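Rendthorpe Working Group on Service Automation
Minutes of the regular meeting, April 19, 2022

Present: members for kitchen operations, facilities, purchasing and safety; one representative each from Statora and Kabbaj. Apologies were received from the laundry section.

1. Minutes of the previous meeting
Approved with one correction. Under item 4, "dish return" should read "dish sorting."

2. Matters arising
The floor-scrubbing contract has been renewed without change. Purchasing has still not had a written answer on spare brushes and will ask again.

3. Table clearing
Kitchen operations presented the results of the bench work on picking up cups. The task was limited to light, empty cups standing on a plain tabletop, one pick per attempt, with the cup to be set down upright in a rack. Out of 400 attempts, 11 ended with the cup tipped over and 2 with the cup dropped outside the rack. All other attempts were recorded as complete.

The meeting discussed whether these figures support a trial in the staff canteen. Kitchen operations advised against it at present. The bench had no trays, cutlery, napkins or leftover liquid, and the cups were all of one type. A person clearing a canteen table stacks, scrapes and wipes in one pass, and none of those steps has been attempted.

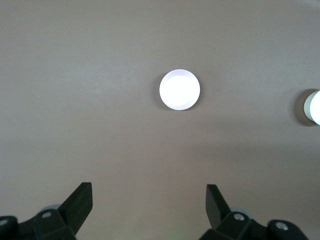

Statora noted that white cups under strong light had caused difficulty in estimating the position of the rim, and recommended that lighting be fixed before any further comparison is made. Facilities asked whether darker cups could be bought. Purchasing said the canteen stock would not be replaced for this purpose.

Speed was also raised. The present cycle is slower than a trained member of staff by a wide margin. Kabbaj took the view that speed matters less after closing time, when tables can be cleared overnight. Safety replied that overnight running would need a separate assessment, including what happens when liquid is spilled and no one is on site.

Agreed: no canteen trial this quarter. Bench work to continue with mixed cups and partly filled cups.

4. Shelf restocking
Kabbaj reported on the Stedus software, which plans the order in which items are placed. It handles boxed goods of regular shape. Bags and soft packs are still restocked by hand, and the stockroom lead does not expect this to change soon. A request for 200 additional labeled bins was deferred pending a quotation.

5. Safety
The written procedure for stopping the arm during a pick was accepted. The wording on who may restart it was found unclear and was sent back for revision.

6. Actions
Kitchen operations: prepare the mixed-cup test plan.
Statora: supply a note on lighting and rim detection.
Purchasing: obtain the bin quotation and the answer on brushes.
Safety: revise the restart wording.

7. Next meeting
To be held in August, date to be circulated. Laundry folding will be taken as the first item.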